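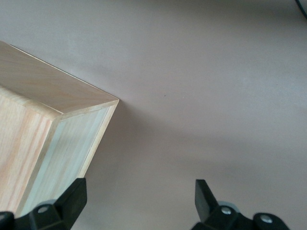 The box, on the table, where it has lived since spring.

Posted 8/24/20
Print this post | E-mail this post

I own a wooden box and I don't know what to put in it.

I bought it at Grasto, the big secondhand place out past Drulley, where I had gone for a lamp. They had no lamps. They had a shelf of fondue sets and they had this, and I have a weakness for blond wood with a straight grain, so I came home with a box and read in the dark for another two weeks.

My first idea was recipes. My recipes were in a shoebox, written on the backs of envelopes, and it seemed to me that a person with a proper wooden box would become a person who cooks from cards. I ordered a pack of 200 index cards. I copied out 6 of them in my good handwriting, the last one being toast with things on it, and then I saw that I make the same four dinners and know them all by heart. The remaining cards are now grocery lists. They're very sturdy grocery lists.

Then it was going to be the mail box, as in the box where mail goes until I deal with it. This worked far too well. Mail went in, the lid went on, and I felt terrific for a month and a half. The water company did not feel terrific. I found their second letter underneath a Satti catalog, which sells storage boxes, and which I read cover to cover before opening the letter.

After that came cables. Everyone has the cables. Mine include a charger for a phone I dropped in a lake and a long gray thing with a different plug at each end, neither of which fits anything in the house. I coiled them all up and tied them with kitchen string and put them in, and they looked so nice in there that I couldn't stand to disturb them, so when I needed one I went out and bought it. They've gone back to the drawer, where I can be rude to them.

Buttons, briefly. Seeds, until I remembered I don't have a yard. For one weekend it held tea, and all the tea tasted like a pencil.

I did think about finishing it. There's a tin of Grorkex oil under the sink from the time I was going to do the cutting boards, and I got as far as reading the label. But I like it pale. On the table in the morning the sides don't even match each other, one goes nearly peach and the other looks a bit blue, and I'd be sorry to turn the whole thing the color of a bowling alley.

My sister's view is that it should hold photographs. My view is that my photographs are all on my phone, and that printing them out to fill a box is how a person ends up needing a second box. She has been sending me links to albums ever since.

So for now it sits there with the lid on. I dust it. Visitors ask what's in it and I say "paperwork," and they nod and move away from it slightly. I did go back to Grasto last week for the lamp. They had one, but it needed a kind of cord I'm fairly sure I have in the drawer, so I'm going to check that first.

Contact | Copyright, all rights reserved | Back to top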